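Marking out the floor before the robot moves: a conversation about house rules at Drandar

May 18, 2018

The working rules for the simulation group at Drandar fit on two sides of paper. They cover how a virtual room is built, how the gripper is allowed to move in it, and when a test result may be passed on to the people who run real machines. The engineer who wrote the first version has looked after it ever since, and agreed to talk about it on condition that the rules got more space than the person.

The group began without any. "Everyone built rooms their own way," the engineer says. "One person had the table at the height of a real table, another had it wherever it looked right. Then we tried to compare results and found we were comparing furniture."

That was in the group's first months in Wundelwood, when it shared an office with the sales staff and ran its tests overnight. A customer asked why the same picking task had passed in one report and failed in another. The robot and the software were the same in both. A shelf had been moved between the two runs and no record had been kept of it.

The first rule came out of that week. Every room has a number, and nothing in a numbered room may be changed. If a shelf has to move, the room is copied and given a new number. "It's dull and it fills up the disk," the engineer says. "I've been asked to relax it more often than any of the others. I always say no."

The second rule deals with markings. Real workshops often put tape on the floor to show where things stand and where people may walk, and the group decided that its simulated floors should have tape as well. There was some resistance. A simulated table doesn't get nudged by a cleaner, so a mark to show its place seemed a waste of effort.

"The mark is for the person reading the result," the engineer says. "If you've got a view from high up and the gripper is in the way, you want something flat on the floor that you can recognise. It helps you work out where you are."

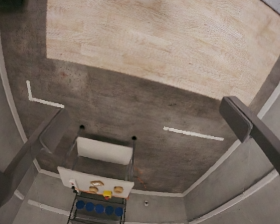

Simulated room seen from above, with white tape marks on the floor between the table and the shelving. Picture: Drandar

The view from the gripper's side is the one reviewers are asked to look at first. Under the rules, a run starts with the fingers open and nothing between them, and the reviewer confirms this before looking at anything else. A surprising amount of trouble used to come from runs that began with the fingers half closed, left over from the run before.

Next come the objects. The group keeps its rooms fairly plain, but the rules say that a shelf used in a test must hold things of different shapes, and that some of them must be close together. "Blocks are easy. Round things are less easy, and round things next to blocks are where you start to learn something," the engineer says. "If you only ever test on one object in the middle of an empty board, you'll get a very nice number and it won't mean much."

How nice is too nice? The rules have a line on that too. A task that passes every time in its first 12 runs is sent back to be made harder before anyone may quote the figure. The engineer admits that the number was picked at a meeting and has no theory behind it. It has stayed because it is large enough to be annoying and small enough to be done in a morning.

Speed gave rise to the longest argument. In simulation an arm can be driven as fast as the person at the keyboard likes, and nothing gets broken. Some of the group wanted to leave it that way and slow things down later, when the work was moved to a real machine. The rule that was finally agreed says the arm must keep to the speed limit of the real one from the first run.

"I lost a few friends over that for a fortnight," the engineer says. "But we had a project, Brouwer, where the motion was tuned at a speed the real arm couldn't reach. When we slowed it down, the timing was wrong all the way through. We spent up to 9 weeks putting it right, depending on whose timesheet you believe."

Passing results on is handled by a separate section, and it's the strictest. Two people must sign: the one who ran the test and one who had nothing to do with it. The second person gets the room number, the log and the pictures, and has to be able to say what was tested without asking. If they have to ask, the write-up goes back.

The team at Drunumau, which takes the results and tries them on real equipment, has its own checks and doesn't treat a signed sheet as permission to skip them. The engineer thinks that is how it should be. "A pass from us means it's worth their time to try. It doesn't mean it's safe to stand next to. We put that sentence at the top of the sheet in April, in bold, after somebody read it the other way."

The rules are now on their eighth version. Most changes have been cuts. A section on naming files went when the software began doing it, and a page about lighting was reduced to a single line saying that shadows must be left on.

There is one more change the engineer would like to make, which is to have every failed run kept for as long as the passed ones. At present the failures are cleared out when the disk is full. A request for more storage has gone in.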